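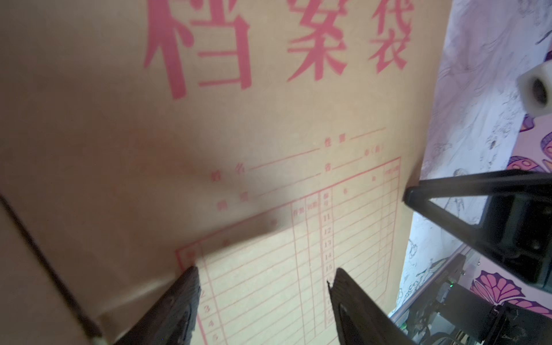 Records Handling 2
Unit 4: Paper file envelopes and the contents table
Course handout, Fostudham College. Prepared by Nurhan Kozan.

4.1 Scope

This unit covers the paper envelope used as the outer cover of a personal or project file. Box files, lever arch binders and suspension folders were covered in Unit 3 and are not repeated. The practical at the end uses the Brosville set, a teaching collection of 80 envelopes kept in the records room. Students should read sections 4.2 to 4.6 before the practical. Section 4.7 can be left until the written assignment.

4.2 Terms

Envelope: the outer paper cover, with its flap and closure.
Face: the side carrying the title and the printed fields.
Header fields: the short labeled blanks that identify the person or matter the file concerns.
Contents table: the ruled grid in which the enclosed items are listed, one to a row.
Item: anything entered on one row of the table. An item may be a single sheet or a stapled document of many pages.
Reference: the number assigned by the registry. It belongs to the envelope and does not change when items are added or removed.

4.3 Layout of the Chinese pattern

The pattern most often met in the Brosville set is the Chinese kraft paper envelope printed in a pinkish red. The title 档案袋 (dang'an dai, file envelope) is set in large bold characters across the top. The header fields come next, and the table takes up the lower half of the face.

Two of the header labels should be learned by sight:

姓名 (xingming) – name
性别 (xingbie) – sex

A third label, beginning with 籍, is also found among the header fields. In personal files the usual word is 籍贯 (jiguan), the ancestral or native place. It is not the place of birth, although the two often coincide, and it must not be transcribed into a "place of birth" column in the catalog. Use the separate column provided.

Each label is followed by a thin underline. The underline sets the space for the entry, but clerks do not always keep to it. An entry that runs past the end of its line is read as one entry unless there is a clear gap or a change of hand.

The table has numbered rows. On this pattern the numbers run down a central column, with 11, 12, 13, 14 and 15 one below the other, so the student should look for them in the middle of the grid before looking at the left margin. A common error in first transcriptions is to treat the central number as data belonging to the entry on its left. It is a row number and is entered in the catalog as such.

4.4 Filling in a new envelope

Complete the face before anything is placed inside. Writing over a filled envelope gives an uneven surface, and the pressure of the pen can mark the top sheet.

1. Lay the envelope flat, face up, with the title at the top.
2. Enter the name in the form used in the registry. For Chinese names, family name first, with no comma.
3. Complete the remaining header fields. If a value is not known, leave the line blank. Do not write a dash, a zero or "none".
4. Enter the reference in pencil at the place shown by the instructor. The reference is inked only after the registry has confirmed it.
5. List the items in the table in the order in which they will lie in the envelope, first item uppermost.
6. Insert the items and check them against the table.

Use permanent black ink for the header fields and the table. Ballpoint is accepted. Gel ink is not, as it smears on kraft paper if the envelope is handled soon after writing.

4.5 Additions, removals and corrections

A new item goes on the next free row, whatever its date. The table is a list in order of receipt and is not resorted. Where date order is wanted, it is produced in the catalog.

When an item is removed, its row is struck through with a single ruled line and initialed. The row is not reused. The entry must remain readable under the line. Correction fluid and adhesive labels are not permitted on the face.

When the last row has been filled, open a second envelope with the same reference and the suffix /2. Copy the header fields to it in full. Row numbering in the catalog continues from the first envelope. If the first envelope ends at row 18, the first entry in the second is cataloged as 19, regardless of the number printed beside it. The printed number goes in the notes column.

4.6 Worked entry

The entry below is taken from envelope 941 of the Hasiven deposit. The personal details have been replaced.

Reference: 941
Name: Yin (given name illegible)
Sex: blank
Native place: blank
Row 11: school certificate, copy, one sheet
Row 12: letter of transfer, two sheets, stapled
Row 13: struck through, initialed; medical form
Row 14: photograph, in paper sleeve
Row 15: blank

Points to note. Row 13 is cataloged, with the status "removed". It is not skipped. Row 15 is recorded as blank because it follows directly after the last used row; blank rows after that are not recorded. The illegible given name is not guessed from the enclosed documents at this stage. If the letter of transfer supplies it, the name is added in square brackets with the row number as its source.

4.7 Storage and handling

Kraft paper is strong along the grain but weak at the folds. Most damage occurs at the flap and the bottom corners. Store envelopes upright in boxes, closely enough that they do not bow and loosely enough that one can be drawn out with two fingers. Do not pull an envelope by its flap.

Unbleached kraft is usually acidic. Items intended for long-term retention are placed in an acid-free inner folder, and the folder in turn is placed in the envelope. The original envelope is kept even when it is torn, as the table on its face may be the only list of the contents – including items no longer present.

4.8 Practical

Work in pairs. Each pair receives one envelope from the Brosville set. Transcribe the header fields and the table to the catalog sheet, then exchange with another pair and check their sheet against their envelope. Mark differences in pencil and do not correct them. Pencils only in the records room. Sheets are handed in at the end of the session and returned with Unit 5.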